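Kideo two-arm cell: setup and upkeep notes
Last revised 06/11/2019

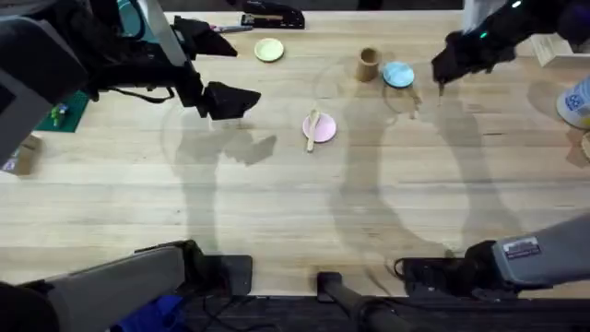 Kideo is two arms facing each other over one wooden table, and most of its upkeep is cable management with a little robotics attached. The set we log here is called Inska: plates, a cup, a spoon, nothing expensive. Cables leave the gripper at the wrist and run back along the arm, and more of them loop around the black post between the two bases. Check that loop first. It's the part everybody's knee finds.

Power-up

Clear both arms by hand before switching on. Start the left, wait for it to home, then start the right. Running both at once saves 11 seconds and has cost us one cup.

Look for the small green light on the right wrist. If it's out, reseat the wrist connector. If it's still out, swap the cable, and please don't put the old one back in the drawer marked "good".

Routine care

Every 50 hours: wipe the fingertips, retighten the 4 base clamps, run the Vadik calibration script. The script asks for 3 touch points and sulks if you give it two.
Every May: new wrist cables, both sides, whether they look fine or not - they always look fine.

Known faults

Left gripper drifts open after a long session. Rezero it from the Costache panel.
Scuffs on the tabletop are cosmetic. Don't sand them; the last attempt meant redoing the table height on both arms.

Spare fingertips are on the shelf under the controller, in the tin that says tea.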